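Cómo preparar el sonido de una entrevista deportiva en localización

Por Jihad Akl – julio

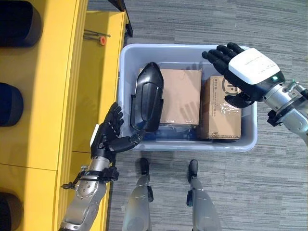

El sonido de una entrevista se decide antes de encender la cámara. En un vestuario, una sala de prensa o el despacho de un entrenador hay superficies duras, ventilación y gente que pasa por el pasillo. El procedimiento que sigue es el que usamos en Perno para entrevistas sentadas con una sola persona y un equipo de dos técnicos.

Material

– Micrófono de cañón corto o hipercardioide, con suspensión.
– Micrófono de corbata omnidireccional con su petaca.
– Grabador de al menos cuatro pistas.
– Pie de jirafa y saco de arena.
– Auriculares cerrados.
– Dos mantas gruesas.
– Pilas nuevas para toda la jornada.

1. Escuchar la sala

Entre sin equipo y quédese en silencio un minuto. Identifique neveras, máquinas de hielo, fluorescentes con zumbido y salidas de aire. Pida permiso para apagar lo que se pueda apagar. Si desconecta una nevera, deje las llaves del coche dentro: así no se marchará sin volver a enchufarla.

Dé una palmada en el punto donde se sentará el entrevistado. Si oye un rebote metálico, mueva la silla hacia el interior de la sala y evite que quede equidistante entre dos paredes paralelas. Los vestuarios con azulejo casi nunca tienen arreglo completo; cuelgue las mantas detrás de la cámara, a la altura de la cabeza, y ponga otra en el suelo si la tiene.

2. Colocar el micrófono aéreo

Monte el pie fuera del encuadre, con el saco en la pata que queda bajo el brazo. La cápsula debe apuntar al esternón, desde arriba y ligeramente por delante de la frente. Baje el micrófono hasta que entre en plano y súbalo después lo justo para que desaparezca. El operador debe confirmar el margen con la óptica más abierta que vaya a utilizar.

En salas con techo bajo el cañón recoge reflexiones desagradables. El hipercardioide da mejor resultado.

3. Colocar el micrófono de corbata

Un jugador suele llegar con chándal de tejido sintético, que cruje. Fije la cápsula con cinta por ambas caras, de modo que la tela no se desplace sobre ella, y haga un bucle de cable debajo para absorber los tirones. Pida que se retire cadenas y acreditaciones. Explique siempre lo que va a hacer antes de tocar la ropa.

Con camiseta interior ajustada, la cinta va sobre la camiseta. Compruebe el roce pidiendo que gire el tronco a ambos lados.

4. Configurar el grabador

Trabaje a 96 kHz solo si producción lo solicita; para entrevista, 48 kHz y 24 bits es suficiente. Asigne el aéreo a la pista 1 y la corbata a la pista 2. Ajuste la ganancia con una respuesta larga – lo que ha desayunado no sirve, porque se contesta en voz baja – y deje los picos en torno a –12 dBFS. Los deportistas levantan la voz cuando cuentan una jugada.

Desactive el limitador durante el ajuste y actívelo después como protección.

5. Sincronizar y grabar ambiente

Envíe una mezcla de referencia a cámara y dé una claqueta al inicio de cada toma. Al terminar, grabe un minuto de ambiente con todos los presentes en su sitio y los mismos equipos encendidos. El montador lo necesitará para tapar cortes.

6. Copiar y etiquetar

Haga dos copias en discos distintos antes de formatear ninguna tarjeta. El nombre de carpeta debe incluir proyecto, entrevistado y número de tarjeta, sin espacios ni acentos. En el rodaje de Makhubela acabamos con 36 archivos de nombre genérico y hubo que escucharlos uno a uno.

Problemas frecuentes

Siseo en la corbata: revise la ganancia de la petaca antes que la del grabador.

Cortes de radio: acerque el receptor al plató y repita el escaneo de frecuencias con el público ya dentro del pabellón.

Eco al mezclar las dos pistas: silencie una de ellas o alinee las formas de onda en el montaje.

Última actualización: julio

Contacto | © Perno | Volver arriba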